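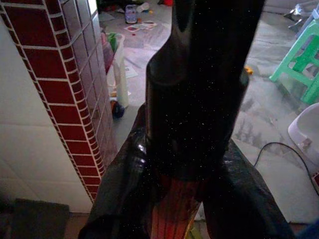
Picking Things Up From a Real Floor: A Talk With the Student Robot Club at Pundside

By Thilini Wijesinghe
November

14 comments

When Roksolana Melnychuk started to lead the robot club at Pundside College, the students worked only at tables. They had wooden blocks, a white sheet and good lamps. The arm picked up a block, put it down, and everybody was happy. "I was happy also," she says. "Then we went to our first competition and we got 2 points."

The competition is called the Bolger Cup, and its main task is tidying. A team gets a floor it has not seen before, with household things lying on it, and the gripper must collect as many as it can in nine minutes. Paper gives the most points. I asked why paper, and she laughed and pressed a sheet flat on the desk in front of me. "Please, take it with two fingers. But do not use your nails."

I tried. I could not do it very well.

This year the club trains on floors. One of them is gray concrete with stains, beside a pillar of dark red tiles, and there are a green stool and a white basin to go around. Melnychuk told me that the stains are a bigger problem than the furniture. For the first two weeks the program saw a dark patch and decided it was an object, so the fingers came down again and again on bare concrete. "The students were angry with the floor," she says. "I told them, the floor is correct. You have to teach the arm what a floor is."

To teach it, they guide the arm by hand through the task and record each attempt. The club has 689 recordings now. Every student must make a share of them, also those who would like only to write code. Melnychuk is strict about this. She thinks that a person who has not closed the gripper on a flat wrapper forty times in one evening will not understand the data later, and will blame the computer.

The fingers and the arm are covered in a shiny black material, which makes many folds. I wanted to know if the covering was a rule of the competition. It is not. It was an idea of the second-year students, who were tired of cleaning dust out of the joints after each session. There was a long argument about it, because the folds change how the fingers look to the wrist camera, and the older recordings were made without any covering. In the end they voted, and the covering stayed. "I voted against," Melnychuk says. "I still find it ugly. But the joints are clean, I must admit this."

The club has 53 members on its list, and perhaps a third of them come regularly. The program they use for training is their own, and its name is Piline. A student who has since graduated wrote the first version, and he left very few comments in it. Melnychuk called this "our archaeology." One group does nothing else but read the old code and write down what each part does. It is slow work and she worries that they will get bored, but so far they have stayed – she believes they enjoy finding his mistakes.

I asked about the cable, a thing that parents at the last open evening also asked about. Why is there no battery? She answered that they had one, and it was heavy, and it got weak exactly when the judges came. With a cable on the floor the students have to plan where the arm goes, and one of them always has the job of watching the cable. This job is not popular. They change it every half hour.

Money is a more difficult subject. The motors in the fingers come from a small firm, Skusano, which sells to the club at a school price. Two of them broke in spring, and for a month the club practiced with only paper and light plastic things. Melnychuk does not complain about it too much. In that month the results with paper became better, and the team changed the angle of the fingers so that they arrive more open and lower. She drew this for me on the back of my notebook, with arrows, and the drawing is better than my explanation.

Her own way to robots was not direct. She studied textile machines, and she came to the college to teach technical drawing. The club had no teacher at that time and the director asked in the corridor if she was free after four o'clock. "I said yes before I knew the question."

What does she expect from the next Bolger Cup? She did not want to give me a number. The team still has trouble when two objects touch each other, and with anything that is transparent. They will practice these until the last evening, and then the arm goes in its case and the students must sleep, which she says is the rule they break most often.

The club meets at Pundside after four o'clock, and new students can join at any time of the year. They will begin with the cable.

Shared 37 times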